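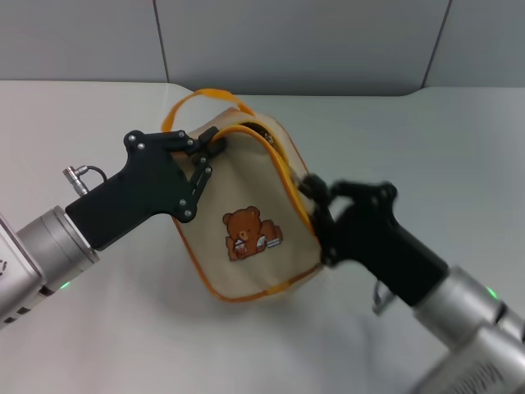 Small beige fabric bag, orange piping.

4 Oct 2021

Second day on the lighting plan for the Lurkcombe show. Gallery 4 is still over budget for lux hours. The works on paper get 50 lux for the whole run, and the wall text at that level is hard to read past arm's length. Tested three type sizes on gray board. 24 point holds up at 50 lux, 20 does not. Sent Godinho the revised text panel sizes, which adds 8 panels to the print order.

Floor area remeasured at 3,383 square feet. The drawings we were given have it larger, I think from before the north wall was furred out. Ran the circulation again with the lower number. The long table of drainage models has to shift east or the aisle drops under 44 inches at the column. Marked it in tape and walked it with Ragnvald Wallin. He wants the table turned 90 degrees. I tried it on plan and it blocks the sightline from the entry to the big survey map, so no for now.

Siker quoted nearly 1,210 for the acrylic bonnets, delivery extra. Lead time is the problem. If the order slips past this week they land after the floor is painted and we bring crates over new paint. Asked for a split shipment.

Hanging height set at 58 inches to center except the map, which goes by its bottom rail. Rurnora's loan form asks for security hardware on anything under 30 pounds. Five frames need new plates. Checked the blocking in the west wall with a magnet and found studs at 24 on center where the drawing says 16.

To do: relabel elevations, call about the dimmer rack, move the bench off the floor outlet. Deinstall is still down for December.

Last updated: 4 hours ago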